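Plenley Tabletop Ballot Counter

For town clerks, unions, school districts and clubs that count their own paper ballots 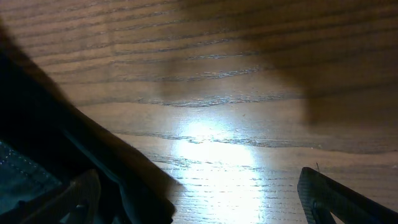
We love a well-run count, and the Plenley was built by people who have sat through plenty of long ones! It reads marked paper ballots one sheet at a time, keeps a running total for each contest, and drops anything it can't read into a separate tray so your counting team can look at it together.

The Plenley handles 88 ballots a minute on standard card stock, a bit slower if your ballots have been folded for mailing. Folded ones do go through fine (flatten the crease with your hand first, and put them in crease side down). The input hopper takes a stack as deep as your thumb is long, and you can top it up while it's running.

Setting up a contest

You load a blank ballot, press Learn, and mark out the voting ovals on the touch screen. Up to 16 contests fit on one ballot, printed on both sides if you like. Vote-for-one, vote-for-several and yes/no questions can all go on the same sheet. Ranked ballots need the Gurnska add-on, sold separately, and we really do recommend a practice run with that one, as the tie-break settings take some getting used to.

What happens to odd ballots

Overvotes, stray marks and blank ballots each have their own setting. You can have the machine stop, or set the sheet aside and carry on. We like the second way for bigger counts. Every sheet that goes to the side tray gets a line on the paper log with its batch number, so the log and the tray should always match at the end of the night.

The paper log

There's no wireless hardware inside, and no network port either. Results come out on a paper tape, with two copies printed by default, one to sign and one to post on the door. A USB stick can hold the same totals if your rules allow it. The tape is plain thermal paper, so keep it out of the sun and make a photocopy for long storage.

In the box

Plenley counter with dust cover
Power cord, 6 ft, US plug
Side tray and output tray
2 rolls of thermal tape
Pack of cleaning sheets
Printed manual and a stack of practice ballots

Care

Run a cleaning sheet after every 3000 ballots, or before each election if you count fewer than that. The Feng roller kit fits this model and the older Winurik counter, and swapping the rollers takes a small Phillips screwdriver and a bit of patience.

Orders for fall elections should reach us by the end of August. Practice ballots can be reordered at any time, in packs of 100.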